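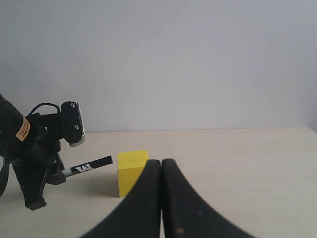

Colia 手首カメラ記録 README

急ぎで書いてます。抜けがあったら Janka Ševčík まで。清書はあとで Dagmar Gajdoš がやる予定。

概要

Biltex の Prundesthorpe 工場、小物仕分け工程にアームを入れたときの記録一式。手首のカメラの映像、関節の値、それと作業者の聞き取りメモ。映像だけ欲しい人が多いのは知ってますが、メモの方も読んでください。このセットの半分はそっちです。

対象の作業は、机の上の小さいブロックをつかんで所定の場所へ移す、それだけ。本番の部品(Vrabec 用の樹脂スペーサー)は形が面倒なので、練習と調整は色つきの立方体でやっている。立方体の回と本番部品の回はフォルダを分けた。混ぜないこと。

中身

episodes_cube/ 立方体の回。400本
episodes_part/ 本番部品の回。72本
notes/ 聞き取りメモ。チェコ語の原文と日本語訳
shift/ 入れる前と後の当番表
CHANGES.txt 変更履歴。途中から真面目につけてます

episodes_cube の各回は「近づく、つかむ、持ち上げる、置く、離す」の五区間に手で区切りを入れてある。区切りは Radek Havlíček と Igor Vondráček が別々につけて、食い違ったところは二人で見直し。見直しで決まらなかった回は label_open の列に 1 が入っている。

映像について

カメラは手首側なので、指はほぼいつも画面の下に出る。黒い指。学習に使うとき指をマスクで消したい人がいるみたいですが、消すと「つかむ」の区間がかなり読みにくくなる。うちでは消していない。

対象物は指に隠れることがある。立方体の右側が左の指に隠れて、左側と前の面だけ見えている、というような画は普通に出てくる。隠れた回を捨てないでください。現場でも隠れます。

背景は淡い灰色っぽい壁とベージュの机。単調です。照明を変えた回は light_alt の列を見ること。

職場で何が変わったか

ここが本題。短くまとめると次のとおり。詳しくは notes/ を。

入れる前は、仕分けの席に一人が座りっぱなしで、部品を箱から出して、向きを見て、トレイに移していた。50個入りのトレイが埋まったら次。手首と肩がつらいという声は前からあった。交代は二時間ごとのはずが、忙しい日は守られていない(当番表と実際のずれは shift/ に残してある)。

入れた後は、移す作業の大半をアームがやる。人は席の横に立って、トレイの交換、つかみ損ねの拾い直し、向きの確認。座り仕事が立ち仕事になった。楽になったという人と、足が疲れるという人がいる。両方本当だと思う。

一番文句が出たのは待ち時間。アームは遅い。人がやった方が早い場面で、手を出さずに見ているのがいらいらする、と Miloslav Šindelář。彼は仕分け席が一番長い人で、最初の週はこっそり自分で移していた。その分は記録から外してある。

音の話も出た。ずっと同じ音がするので午後がきつい、とのこと。耳栓は呼びかけが聞こえなくなるので不可。机の脚にゴムを敷いて少しましになった。

新しくできた仕事もある。朝にアームの原点を合わせる係。始業前の十五分、最初は誰の時間なのか決まっておらず、Dagmar が交渉して勤務時間に入った。これから同じことをやる職場は、先に決めておくべきです。うちは後からで揉めた。

人数は減っていない。仕分け席の一人は検査に移った。ただし検査の方は研修が必要で、その間の手当てをどうするか、まだ話がついていない。決まったら追記しまs。

聞き取りの方法

一人ずつ、休憩室で、上司なし。録音はせず手書き。書いたものは本人に読んでもらい、消してほしいところは消した。名前を出しているのは本人がいいと言った人だけ。それ以外は記号。記号から誰かを当てようとするのはやめてください。

質問は四つだけ。体のどこが楽になったか、どこがつらくなったか。やめた仕事で惜しいものはあるか。増えた仕事は何か。アームが止まったとき最初に誰を呼ぶか。

最後の質問の答えがばらばらで、これが一番役に立った。呼ぶ先が決まっていなかったので、今は Radek に統一。Radek が休みの時は Igor。

既知の問題

・立方体の回の一部で、関節の値と映像の時刻がずれている。sync_bad の列を参照。直す予定だが未定
・指の表面に擦れや汚れがある。新品の指で撮った回はない
・色の偏り。立方体は黄色の回が多い。色で対象を探すモデルは本番部品でたぶん失敗する。うちも失敗した
・本番部品の回が少ない。ライン停止の許可が出た時しか撮れないため
・つかみ損ねの定義が途中で変わった。古い方は「落とした」だけ、新しい方は「つかんだが向きが違う」も含む。fail_v1 と fail_v2 の両方を残してある
・聞き取りメモの訳は一部直訳のまま。読みにくくてすみせん

使い方

まず CHANGES.txt を読む。次に episodes_cube の先頭から100本で試す。この範囲は区切りの見直しが全部済んでいて、sync_bad もなし。動いたら残りへ。

本番部品の回は評価だけに使うのをすすめる。学習に混ぜるなら、どの回を混ぜたか書いて公開してほしい。

使ってほしくない用途

作業者の速さの比較、査定、配置換えの根拠。当番表はそのために入れたものではない。Biltex 側とも書面でそう約束している。守れない場合は shift/ と notes/ を取り下げます。

人を何人減らせるかの試算にも使わないで。このデータからは出ない。待ち時間も、拾い直しも、朝の原点合わせも、試算の表にはだいたい入ってこないので。

更新

次は七月。検査に移った人の聞き取りの二回目と、時刻ずれの修正(間に合えば)。立方体の色を増やした回も撮りたいが、机が空くかどうか次第。

連絡

データの中身は Igor、聞き取りと当番表は Janka。取り下げの依頼は Janka に直接。返事は遅いです、二回送ってもらって大丈夫。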